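# Where Gremstead's Parking Money Goes

Public finance module, group report. Written by Giuliana Cuadros, Kevin Castaño and Shiela Abella.

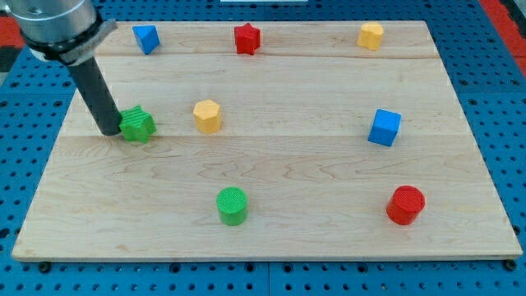
**What did we want to find out?**

We wanted to know how a small town council guesses what it will earn from car parks in the year ahead, and what it does when the guess is wrong.

Parking sounds like a dull choice, and two of us thought so at the start! It has turned into the best project we've done on this course. Gremstead puts its parking income in a separate line of the budget, so you can follow the money from the ticket machine right through to the street lights it helps pay for.

## How we did it

We read the council's budget papers for the past two years and typed the monthly parking figures into a spreadsheet (Kevin did most of the typing, Shiela checked it). Then we sent a short survey to shopkeepers and people who park in town. We got 475 replies, far more than we'd hoped for. Giuliana also had a long phone call with Lachlan Treloar, who works in the council's finance office and was very patient with our questions about reserves.

## What we found

The forecast is made by taking last year's total and adding the price rise. That's all there is to it. It works well in a steady year, but it can't cope with anything that changes how people travel, such as the new bus to Clurnau.

The monthly pattern is lovely to look at once you plot it. December is the giant. After that the takings drop sharply and stay low until spring. Because one month matters so much, a bad December spoils the forecast for the whole year, and by then the council has only a few months left to make up the gap.

Mr Treloar told us that a shortfall is first met from the general reserve, and after that by putting off repairs. We found a case of this in the papers: resurfacing at the Usuga Lane car park was moved back a year and the money used to balance the account.

The survey gave us a surprise. We expected people to complain about the price, and plenty did, but the most common comment was that they had no idea what the money was spent on. One shopkeeper wrote, "I'd moan less if I knew." We loved that one.

## What we would suggest

- Publish the parking figures every month, next to the forecast.
- Forecast December by itself and the other months together.
- Put a small sign by each machine saying what the income pays for.

## Problems

Our survey was online only, so older drivers are probably under-counted. We also lost an afternoon to a formula that added 16 rows twice. Britt-Marie Sæther spotted it when she read our draft, thank you!

With more time we'd like to compare Gremstead with Kivow, where parking is free for the first hour.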